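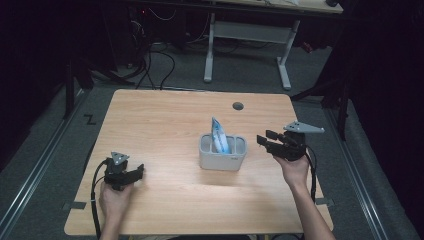
Zumari gallery: desk tidying, 10th January

Kai Reuter wants 144 good examples of one small job before anyone trains anything. I've said I'll believe in the method when it copes with a caddy it hasn't met. Until then, this page is a record of the collecting.

Packet and organiser. Both grippers are held by hand, with the right one reaching towards the white and blue packet. The person supplies all the judgement at this stage, so please don't quote it as a robot result.

Eckhard Nolte asked for 13 more takes with the organiser turned round. Fair enough, though I'd sooner see a different table and a different pair of hands. Kai says April for that. We were told the same about the drawer task.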